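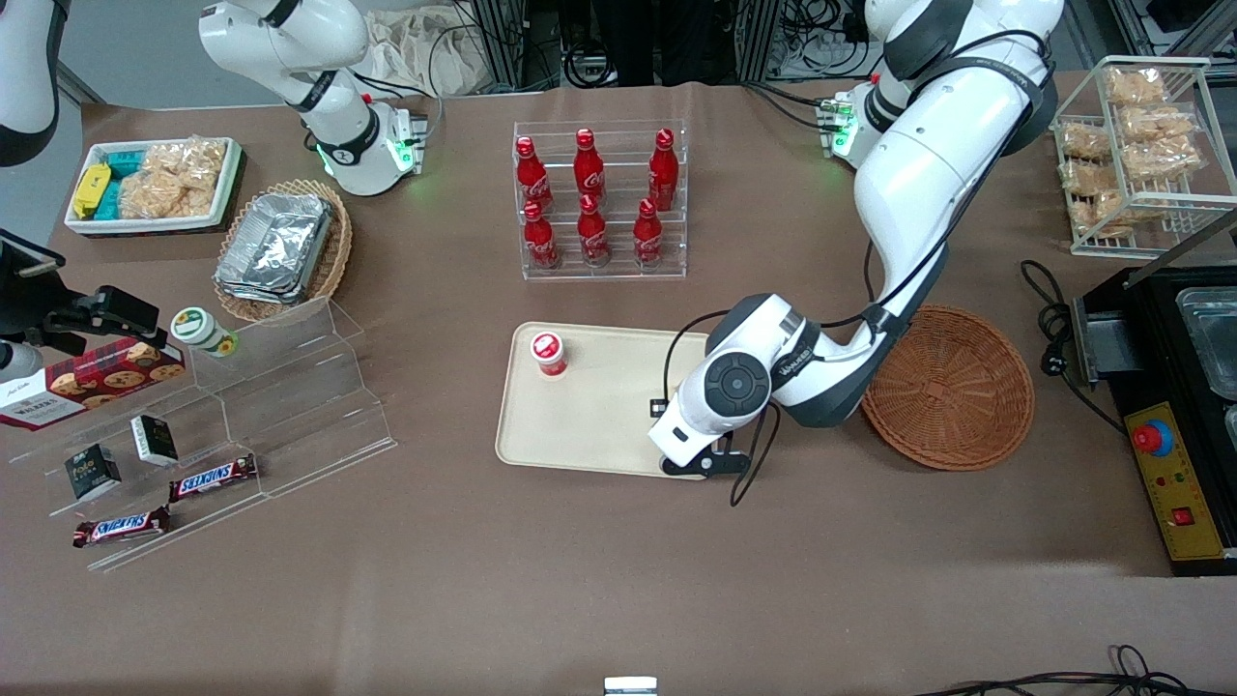
Lidded cup on a beige rectangular tray.

Trasetti Counter Orders
Data card and README

Summary

Trasetti Counter Orders is a text corpus of 3,000 short food and drink orders, written the way customers phrase them at a counter and paired with a normalized item list. It is meant for work on order parsing, quantity extraction and menu matching. All orders are in US English. The release is text only and contains no audio.

Maintainers: Mingxuan Cao (schema, release scripts), Setsuko Ueda (annotation guide, adjudication)

Contents

orders.tsv: one order per line, 9 columns
menu.tsv: the 60 menu items that orders can resolve to
heldout.txt: order IDs reserved for evaluation
guide.txt: annotation guide, current revision
changes.txt: change log

Columns in orders.tsv

order_id: string, unique, stable across versions
site: helness or allport
raw_text: the order as written
norm_text: lowercased, spelling corrected, punctuation removed
items: item codes from menu.tsv, separated by semicolons
quantities: integers, same order as items
modifiers: free text, may be empty
self_repair: 1 if the writer changes the order partway through, otherwise 0
annotator: A, B or ADJ

Files are UTF-8 with Unix line endings. Fields are tab-separated and unquoted. A literal tab in the source text was replaced with a single space before export. Do not load orders.tsv with a reader that treats the double quote as a special character; several raw_text fields contain an unmatched one, used for inches.

Sample record

order_id: HL-0212
site: helness
raw_text: can i get two small lemonades, no wait make it three, and a plain bagel
norm_text: can i get two small lemonades no wait make it three and a plain bagel
items: LEM_S;BAG_PL
quantities: 3;1
modifiers: (empty)
self_repair: 1
annotator: ADJ

Collection

Orders were written by paid contributors in response to a printed menu and a short prompt such as "you are ordering for yourself and a coworker." Contributors were asked to type what they would say out loud. The Helness menu is a coffee and bagel counter. The Allport menu is mostly hot sandwiches and soup, with a smaller drinks section. The two menus share item codes wherever the item and size match.

Contributors saw each prompt once. Blank submissions and exact duplicates from the same contributor were removed before IDs were assigned, so there are no gaps in the numbering.

Annotation

Every order was labeled independently by annotators A and B. Where the two agreed on items and quantities, A's record was kept. Disagreements went to adjudication and are marked ADJ. The most common source of disagreement was the scope of modifiers: in "two coffees and a tea with milk," milk is attached to the tea only, unless the writer says "all with milk." Section 4 of the guide covers this case.

"A couple" is always labeled 2. "A few" is labeled 3. Both are conventions of this corpus and should not be read as a claim about usage.

Splits

The held-out set has 420 orders and includes both sites. Everything else may be used for training. No contributor appears on both sides of the split. There is no official development set; users who carve one out should do so by contributor, using the Shahbazi script in the tools repository.

Known issues

Size words are inconsistent between menus. "Regular" maps to medium at Helness and to small at Allport.
norm_text drops apostrophes, which merges "we'll" and "well."
Some Allport soups were renamed in May. Records collected earlier keep the old wording in raw_text and the new code in items.
Typed orders have fewer fillers than speech. Models trained only on this corpus will do worse on transcribed audio – expect missed self-repairs in particular.

Privacy

Contributors were told not to enter real names. Names that got through were replaced with the token NAME in both text columns. Contributor IDs are not distributed.

Corrections

Send label corrections as a patch against orders.tsv, with the order_id in the commit message. One record per commit. Changes to the held-out set are batched and go out only with a new major version.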